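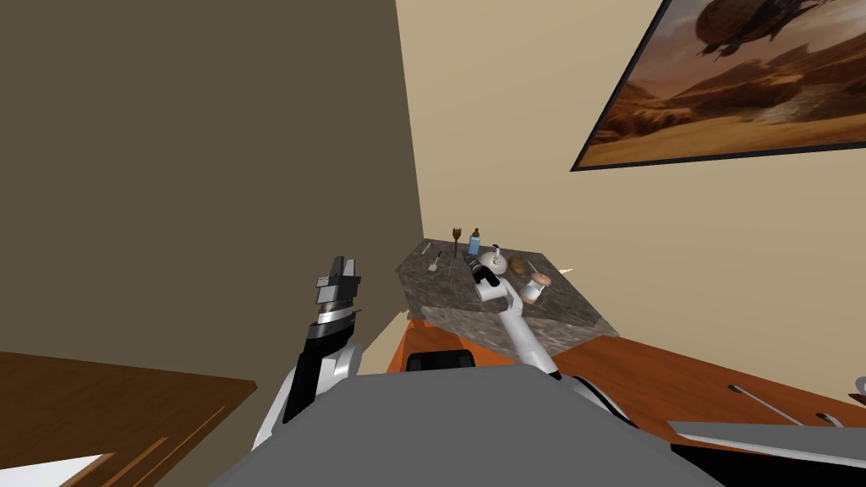

Granite-pattern slab on the orange table, framed desert print on the wall.

Ticket: hearing bundle won't upload to the Vomolar court portal
Opened by: Florencia Cáceres
Status: open, waiting on vendor

8:40 am
Morning all, I've got an appeal bundle for a fraud sentencing that refuses to go up. It's one PDF, 400 pages, and the portal gets to the end of the progress bar and then says "document rejected, code 26" with no other explanation. I've tried it on my laptop and on the front desk machine, same thing both times. Filing closes at 4 pm so I'm a bit keen!

9:15 am
Rang Arlindo Godoy on the help desk. He reckoned it was the file name (I'd put an accent in the client's surname) so I renamed it with plain letters and had another go. Still code 26. Cleared the browser cache while I was there, for what it's worth.

10:05 am
Split the bundle into 2 parts. Part one, the sentencing remarks and the grounds of appeal, went through first go. Part two is the bank statements and it's the one getting knocked back, so at least I know which half to be cross with.

11:30 am
Jingyi Su had a look at part two and found the statements had come over from Ondgate with digital signatures still attached. She thinks the portal won't take a signed page inside an unsigned bundle. I printed the lot to a fresh PDF to flatten it, which took ages, and lost all my bookmarks, so the index hyperlinks are dead. The registry is fussy about those. Grr.

1:20 pm
Flattened version accepted! Got the receipt and saved it to the matter folder. I rebuilt the bookmarks by hand over lunch before sending it, and checked the page numbers still matched the index. One was out (the $3,000 transfer schedule) and I've fixed that too.

2:10 pm
Leaving this open please, don't close it on me. Boyang Fan has asked Vomolar whether code 26 can say something useful, and whether there's a way to strip signatures without losing bookmarks. We've got another bundle from the same client due in June and I'd rather not spend a whole morning on it again.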